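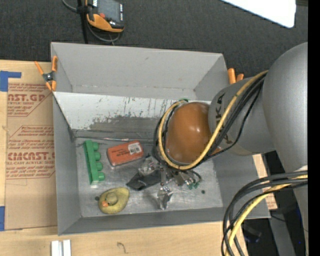

Ticket 276 — pick cell stops mid-bin, people end up picking by hand
Site: Trarnby returns room
Opened: 2025-02-23
Priority: was low, now medium (shift lead asked)
Status: open, see bottom

Reported by day shift
Arm goes down into the gray bin, hovers, then faults out "no valid grasp". Mostly on the shiny floor with small stuff spread out. Block, box and duck set is the worst one. Restart clears it, next pick or the one after does it again. We lose the rhythm and whoever is on packing has to walk over and clear it. That's me usually.

Reply, support
Which item does it fault on? Always the same one or does it vary? Also is the Luik picker software on the May build or still the old one.

Day shift
Duck mostly. Box is fine if the label is up. Block is ok lying down, bad when it's standing on end like it likes to do. Build says May.

Support
Ok. Couple things to try, in this order:
— wipe the bin floor, dry cloth, no spray
— re-run the empty bin reference AFTER wiping, not before
— check both orange clamps at the back are tight, bin must not shift when you push it
— leave the cables alone
Then run 15 picks and write down the faults.

Day shift
Done. Left clamp had some give, tightened. 15 picks, 3 faults, all duck. Better than before but packing still had to get up 3 times.

Support
3 is too many. Scuffed metal floor throws reflections and the yellow duck comes out half missing in the depth map, esp. near the front wall. Can you put something matte on the bottom? Any flat gray sheet. Re-run reference again after.

Day shift
No sheet here, ordered one from Nisuslow. Meantime can we get a say in what happens on a fault? Right now it just stops and the light goes and everybody looks at packing. Before the arm went in there were two of us on the bins and one packing. Now its one person doing packing plus babysitting. Not complaining about the arm, my wrists are a lot better. But the standing up and sitting down all shift wasnt in the plan, and the pick target assumes no faults at all.

Support
Fair. Can't change the target from here, passed to the Cornetti project lead with your numbers. What I can do: set it to skip after 2 failed tries and go to the next item. Skipped ones stay in the bin and you clear them together at the end. Needs a supervisor code on the pendant, menu > recovery > skip.

Day shift
Set to 2. Ran the rest of the shift like that. Way less getting up. Skipped items pile up in the front corner though and the arm gets fussy reaching in there, slows down near the wall.

Support
Slowing near the wall is the safety margin, leave it. Do NOT reach in to move things while it's running even if it looks slow. Pause on the pendant first, every time. Pls make sure evening shift knows, they weren't on the original training.

Evening shift
Read it. Nobody showed us recovery menu. Can we get the one page thing day shift has? Also who do we call after hours, number on the sticker goes to voicemail.

Support
One pager sent to the returns room printer. After hours number is being fixed, seperate ticket.

Open items
— matte sheet, waiting on delivery
— re-run reference once it's in, 15 picks, post faults here
— target with skips counted, waiting on Cornetti
— pendant training for evening shift, no date yet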